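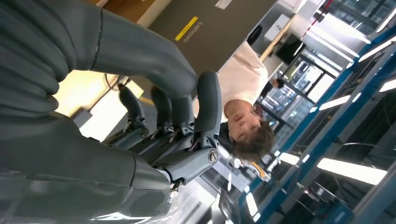 Figure 2. View from the wrist camera, with the fingers of the hand reaching toward the center and one person in a white shirt beyond them. The image is shown as recorded, without rotation.

Research > Student Projects > Tamuno Hand > Paper, Section 4

4. Wrist View and Finger Control

The Tamuno project began as a term assignment in our robotics course and kept going well after the grades were in. By January the group had a working arm and hand, a control program we call Ivau, and a long list of things we wanted to try. This section covers the part we enjoyed most: teaching the hand to use what its own camera sees.

4.1 What the camera gives us

A camera at the wrist moves with the hand, so the fingers stay in nearly the same part of every image while the room swings around them. In Figure 2 the ceiling lights and blue beams are on the right and the person is upside down. Our first reaction was to turn every image upright before using it. We tried that for a few weeks and then dropped it. Turning the images made them easier for us to read, but the fingers then jumped from place to place, and Ivau had to find them again each time. Leaving the images alone gave us steady fingers and a spinning room – a trade we were very happy with!

The thickest finger hides part of whatever is behind it. Students in the class labeled the hidden regions by hand, using a small drawing tool called Plasent that one team wrote in the first half of the term. We ended up with around 400 labeled images, enough to train a simple model that marks each pixel as hand or background.

4.2 Class trials

Each team was given the same task: bring the hand to a soft block, close the fingers, lift, and hold. Teams made 10 attempts with the wrist view switched off and 10 with it on. Without the wrist view, the most common failure was closing too early, with the fingertips pushing the block away. With it on, most teams saw fewer of these early closes, and two teams had none at all. The cheering could be heard down the hall.

The remaining failures were mostly slow ones. Ivau waits for 5 matching images before it lets the fingers close, and if the block slides during that wait the hand closes on air. Shortening the wait helped one team and hurt another, so we left it as it was for the results reported in Section 5.

4.3 Notes for other classes

We would gladly run this project again. The labeling work was easier to share out than the programming, and it brought in students who had never written control code. Several of them moved over to Ivau by the end of the term. Groups using the older Malach controller should expect a longer delay between image and motion, and will need to set the waiting period again from scratch.

Comments

handsonlab: Did you label the cables as hand or background? We keep changing our minds on this.

tamuno_team: Hand, if they move with the wrist. It isn't perfect – loose ones swing a bit.

mrk_teaches: My club is starting a hand project next term and this is so useful. Would love to see the Plasent code!

Contact | Copyright Tamuno Project | Back to top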